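Folding and creasing notes, paper and thin card
Compiled by Uliana Tymoshchuk, Vunthorpe. Last revised June 24, 2022.

A gallery of folding work, kept with the notes that belong to it. Sheet sizes are given in millimetres and weights in grams per square metre. All creases were made by hand or with a bone folder, without scoring, unless the entry says otherwise.

## Terms used

**Grain.** The direction in which most of the fibres lie. A crease made along the grain is straighter and needs less pressure. To find it, bend the sheet gently one way and then the other; it gives more easily along the grain.

**Return.** The narrow strip turned over at one side of a sheet. It stiffens the side and hides the cut edge. On the Drosberg folders the return is 5 mm.

**Spring-back.** The amount by which a fold opens once the hand is taken away. Measured as an angle, with the sheet lying flat.

**Pinch.** Holding the sheet between two surfaces at one point only. Quick, but the load is not spread.

## Surface

Any hard, level surface will do. Stone and terrazzo are good for pressing a crease, as they do not dent under the bone folder. Wood is kinder to the tool but takes marks after a while, and the marks then print through on soft stock. A cutting mat is too soft for the final pass – the crease comes out rounded. Wipe the surface before each sheet. Grit leaves small pits that show up under side light.

## Narrow returns and handling marks

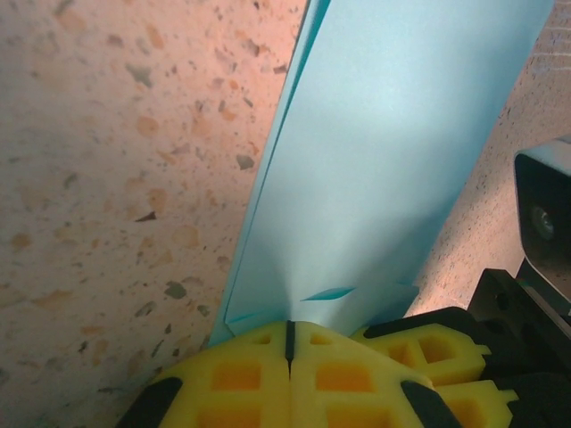
Narrow returns are the part of the work most often done badly. The strip must be the same width from top to bottom, and a small error at the start grows along the length of the fold. Mark both ends, join them with a light press of the thumb, then go over the whole length with the bone folder. With light blue stock the turned strip reads as a darker turquoise line down the left side, and any wander in the width is easy to see against the paler face. Soft wrinkles spread upwards from the pinch at the lower part of the sheet. The small curved mark near the bottom, either a slit or a tear, has a lifted flap of paper just to its right.

Wrinkles of this kind can sometimes be eased by placing the sheet under a flat board for a night. Fibres that have been broken will still show. A slit can be closed from the back with thin tissue and paste, but the repair adds thickness and should be kept clear of any fold. For display pieces, cut a new sheet.

## Weights and results

- 80 gsm: folds cleanly in either direction. Return does not hold well on its own; paste it down.
- 120 gsm: the most useful weight for covers. Slight spring-back across the grain.
- 200 gsm: fold along the grain only. Across it the outer face cracks, more so on coated stock.

The Górecki pattern uses the middle weight throughout. The Wemix pattern calls for the heaviest on the outer cover and the lightest for the four inner leaves, so the two should be cut on different days or at least stacked apart.

## Storage

Folded sheets are kept flat in shallow trays, returns facing alternate sides so that the pile stays level. The present set runs to 37 sheets. Keep the trays out of direct sun – blues fade first, and they fade unevenly where one sheet overlaps another. Plain tissue goes between coloured and white stock.

Next revision in November, with the notes on curved creases.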